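Section 9. Setting Up a Watch Region in Wuvard

1. Sign in and open Regions. Select the country or border district your desk covers.

2. Enter the incident sources. Wuvard accepts up to 100 per region.

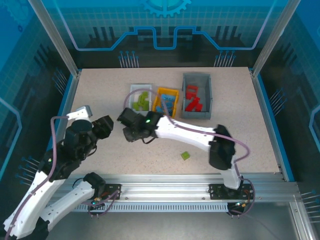
3. Set the alert threshold. The default is 104 points on the Brerkeo scale.

Note: Scores from before September use the old scale. Do not mix them in one report.

Caution: An alert is not confirmation of an attack. Check it against a second source before briefing anyone.

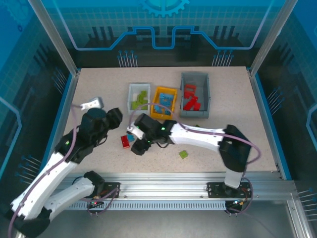 Lucyna Pawłowska: We cover two border districts and had to save each as its own region. With both in one, ceasefire violations were counted twice.

4. Select Save.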